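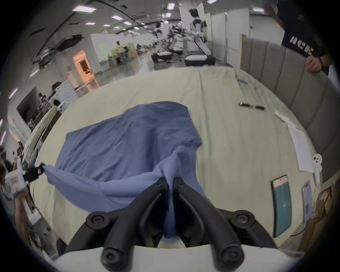 Laundry at Hillell, the Soft Side of It

There are people who fold a thing once and put it away. The laundry corner at Hillell is for the rest of us, and in July it got a good deal of use. The only color on the program was blue, which at least saved on sorting. I had always thought of folding as the easy part, something you do while listening to the radio. Then I spent an afternoon on sleeves and changed my mind about sleeves.

One corner pulled out tight to the left, a good pinch of cloth in the middle, and wrinkles everywhere in between. The notebook with the pink strip stayed closer to the edge of the table and out of the argument.
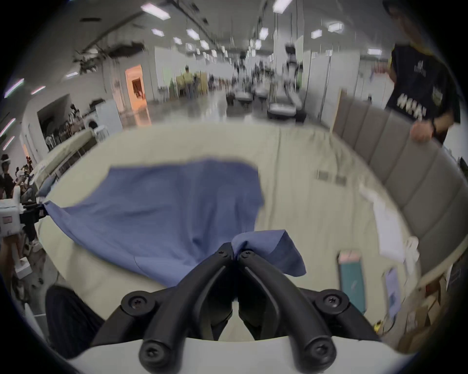 Josée Boychuk wrote in to say that you should always find the shoulder seams first, and that anyone who starts from a corner deserves the lump they get. She also wants it known that she irons pillowcases. Noted, Josée. Mine go in the closet as a ball.

Folded, in the generous sense of the word, with the top layer still rumpled and the edges hanging over. The cream duvet has plenty of creases of its own, so it's in no position to judge. Washing machine further back, past the second bed.
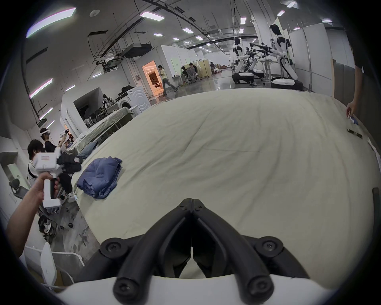 Before You Write In

Comments on technique are welcome until 2024-09-11. Bülent Yüksel reads all of them and agrees with whichever came last. Advice on fitted sheets goes on a separate page, which is already too long.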